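Pitbridge kitchen project passes 3,408 recorded examples

Posted in Lab News, September

The two-handed robot on the second floor at Pitbridge has had a busy summer, and so have the people teaching it. The Suravar project has now collected 3,408 examples of everyday table tasks, 378 of them in the last stretch alone, and the team is already planning the next batch.

Suravar is an effort to teach a robot to handle food and dishes by learning from people. An operator puts on a headset and a pair of gloves, looks out through the camera at the robot's head, and does the job with the robot's hands: pick up the fruit, put it on the plate, let go, back off. Every joint position is saved along with the video, and each run goes into the set that the learning system trains on. There is no script for how the fingers should close. The system has to work that out from all the different ways people did it.

"I love this part of the work," said Zerrin Kılıçarslan, who leads data collection for the project. "You watch somebody struggle with a grape on their first morning, and by lunch they're passing things from hand to hand. And then all of that goes into the set, including the awkward runs where they had to try again!"

The current round is called Fruit to Plate. Operators work with one plate and a changing mix of fruit, and the layout is shuffled between runs so the system can't simply memorize where things are. Fruit was picked because it is cheap and easy to find, and because no two pieces are quite the same. A ball is a ball, but a star fruit has ridges that catch a fingertip one way and slide off it another.

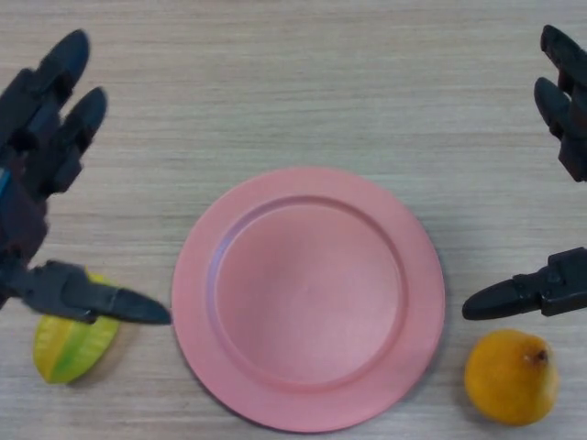

The robot's two hands on either side of an empty pink plate, with a star fruit to the left and a small yellow-orange fruit to the right.

Having fruit on both sides makes for richer examples. Some operators use the nearest hand for each piece, one after the other. Others go for both at once, which is harder to do well and a lot of fun to watch. Kılıçarslan's group keeps both styles and tags them, so that the people training the model can compare what it picks up from each.

Dilek Toprak, a software engineer on the project, built the review tool that the team calls Karabulut. It lines up the camera view with the hand data and flags runs where the two drift apart. Before it was in place, checking a day's work meant sitting through the video at normal speed. Now a reviewer can get through 80 runs before the afternoon session starts at 2.

"We caught a timing problem in the left hand that way," Toprak said. "It was tiny, but the model would have learned it right along with everything else. Fixing it early felt great."

Early training results are encouraging. A model trained on the first part of the set can reach for a piece of fruit and lift it in layouts it hasn't seen before, though it still fumbles when two pieces are touching. The new examples are meant to help with exactly that, and the next round will add bowls, cups and a second plate.

The team is also looking for more operators, and left-handed people are especially welcome. No experience with robots is needed, and training takes one morning. Staff and students can sign up at the Prollenley desk on the ground floor, or stop by the lab during open hours to try on the gloves and have a go.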